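Chapter 3
Rooms Where People Work

Think of the last room you worked in. Could you draw it from memory? Most of us can manage the desk and the door, and then we start guessing. Where was the socket? Which way did the door open? What was on the floor? Rooms where people work are some of the richest places you can study, and you probably walk through one every day without giving it a second look!

In Chapter 2 we measured empty rooms. Now we let the people back in, along with their chairs, cables, screens and half-finished jobs. A plan of an empty room tells you how much space there is. A plan of a room in use tells you where that space has gone — and that is a far more interesting drawing to make.

Bảo Tạ spent one January drawing the workrooms of a small firm called Trình, on the upper floor of the Dreltent building. He made 343 sketches, most of them no bigger than a postcard, and gave each room the same patient attention whether it held a grand meeting table or a broken printer. His notes are wonderful to read. "Start at the floor," he wrote on the first page. "Everyone looks at the desk, so the desk can wait."

We will follow his advice. Floors collect the things that have no other home, and they show you the routes people take between one job and the next. From the floor we move up to the seats, then the work surfaces, then the walls, and we finish with the ceiling and its lights. You will be surprised how much of a room lives above head height.

Try the order out on the workroom below. Begin with the coiled cables, go on to the office chair with its bright red side panel, and then up past the cluttered desk and the blue screen to the small grey fixture high on the wall.
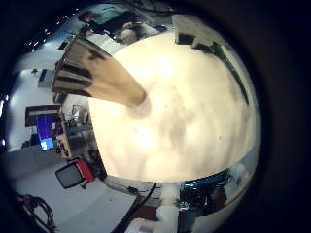

3.1 Starting at the floor

You will need a soft pencil, a tape measure and 2 sheets of squared paper. Choose a room that is in use, and ask before you go in. Draw the outline of the floor first, using a scale that fills most of the sheet. Mark the door and show which way it swings.

Now add everything that touches the floor. Chair legs count, and so do bags, bins and loose leads. Draw a cable as a single line, following its real path as closely as you can, loops and all.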